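The ferry to Granholm left at 16 minutes past six, and Þórarinn Skov was on it with his father's accordion in a blanket. He had sold the house on Tuesday. The accordion was all he had kept.

The man at the rail wanted to know if he played.

"My father did," Þórarinn said. "He played at weddings for 46 years. I can do two waltzes and part of a third."

The man said his name was Falcão and that his sister was getting married that night. The band was stuck on the mainland with a bad axle. Þórarinn looked at the water for a while and said he would think about it.

At the sister's house they gave him coffee and a chair by the kitchen table. People came in and out with coats and folding chairs. An aunt put bread and fruit in front of him and told him to eat.
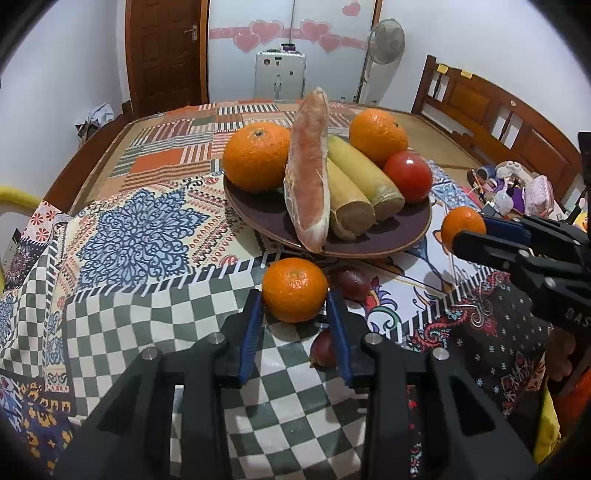
How long could a man play two waltzes? Until a little after midnight, if he played them slowly and the guests were kind.

He started badly. The left hand was stiff and one of the bass buttons stuck. By nine the bride's grandmother, who was 92, had danced with everyone who asked – and then she came over and hummed the end of the third waltz into his ear.

He got it on the second try.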